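Fruit basket

A fruit basket is an open container for holding, displaying or carrying fresh fruit. The term covers household pieces kept on a table or bench and the shallow trays used by greengrocers. Soft fruit such as peaches is kept in a single layer where possible, as stacking bruises the lower fruit.
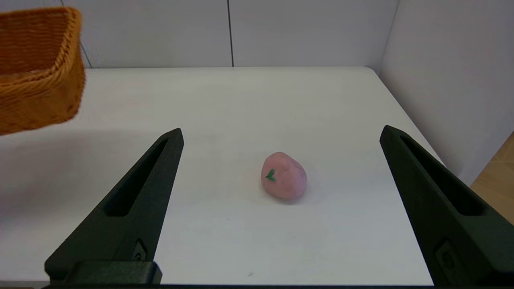

Form

Most household baskets are round, oval or rectangular. Rectangular trays suit shelving and are usually made with sloped sides, so that empties can be nested. A common trade size at the Jirnside markets was 300 mm long. Depth is kept low for stone fruit and increased for apples and citrus.

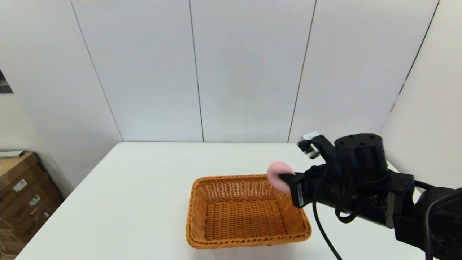

Construction

The base is worked first. Upright members, called stakes, are then turned up and horizontal strands, called weavers, are passed over and under them. The border is made last, either as a simple rolled edge or as a plait. Plaited borders use more material but spread the load when the basket is lifted by the rim.
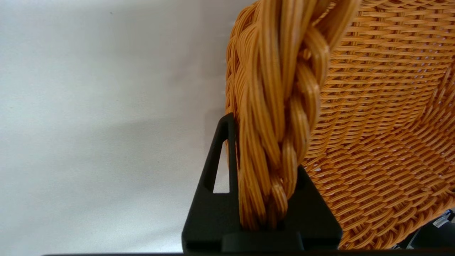

Willow must be soaked before weaving, and the colour of the finished work depends on whether the rods were boiled, stripped or left in bark. Synthetic strand needs no soaking. In her survey of the Gesby workshops, Smaranda Zamfir listed 122 patterns, of which five had plaited borders.

See also: Drullora weave; Punnet; Trug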